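Baumgartner Pick is a bin-picking kit for industrial robot arms, sold by Vastbridge of Brulness. It was introduced in January as an add-on for arms a customer already owns. The kit consists of a gripper, a controller and software for sorting mixed small goods. It is sold under catalog number 3406 and can also be rented by the month.

Buyers usually begin with a trial on household items and toys – a hairbrush or toy blocks, for instance – placed in a shallow metal bin under the arm.

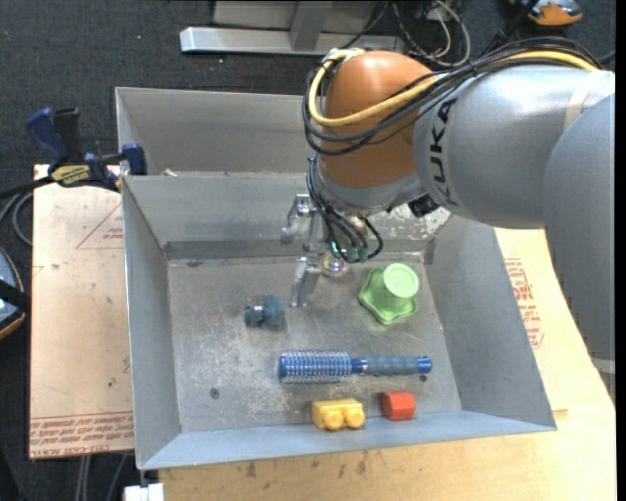
Lama Masri wrote in a review for the Wirnville trade newsletter that the software was easy to learn but the manual was thin, and that she would rent before buying. Her main complaint was the price of spare fingers, which are sold only in sets of two.

Vastbridge revised the manual on Tuesday, October 16, 2018, and added a section on bin setup. By then 435 kits had been sold. The rental plan includes phone support – the purchase price does not.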